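Vedthorpe Tabletop Set — README

Welcome, and thank you for taking the time to read this before diving into the folders. We know a README is the thing most people skip, so we have tried to write the one we would have liked to find ourselves.

What this is

Vedthorpe is a collection of 174 short clips of small two-handed jobs done at a table. Folding a napkin, pairing socks, closing a pencil case, moving spoons from one side to the other — ordinary things that most of us do every day without giving them a thought. It grew out of an older and much smaller set called Pukis, which some of you may remember, and it keeps the same folder names wherever we could manage it.

How it is organized

There are two top-level folders. The one called Unedis holds jobs with soft things: napkins, socks, dish towels, a cloth bag with a drawstring. The one called Yimyam holds jobs with hard things, so that is where the spoons, cups, and boxes live. The pencil case caused a long and friendly argument, as it is soft on the outside and full of hard things. It ended up in Yimyam, and we still get messages about it.

Inside each folder, every clip sits beside a plain text note with the same name. The note says what the job was, which hand started, and whether the person doing it thought it went well. Please do read the notes. Some are only a line long, but a few people got into the spirit of it and wrote quite a lot, and those are a pleasure.

The table

We get more questions about the table than about anything else, so it has its own section now. It has a light wooden top with a pale, fine grain, and it stands on gray carpet. Toward the upper right there is a small round grommet hole, dark against the wood. We thought about covering it and decided to leave it alone — it makes a handy landmark when you are comparing one clip with another. If you are setting up a table of your own to match, a light top matters more than the exact size. White napkins are a little hard to pick out on it, and we would choose colored ones if we were starting over.

Before each job

The list we worked from is short, and you are welcome to borrow it.

1. Wipe the tabletop and let it dry.

2. Look over the floor next to the table and move any cable that lies where you plan to stand.

3. Bring both hands in over the bare top and hold them there for a moment before anything is laid out. 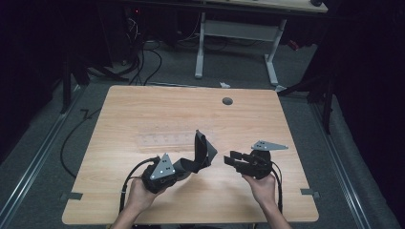

4. Lay out the things for the job, with the softest ones nearest to you.

5. Do the job at your usual pace. If you drop something, pick it up and carry on.

6. Write the note right away, while it is fresh.

Known problems

Two clips in Unedis have their notes swapped. Both are sock jobs, so it is easy to miss. We will put this right in the next release, along with the spelling of "drawstring," which varies a good deal from note to note.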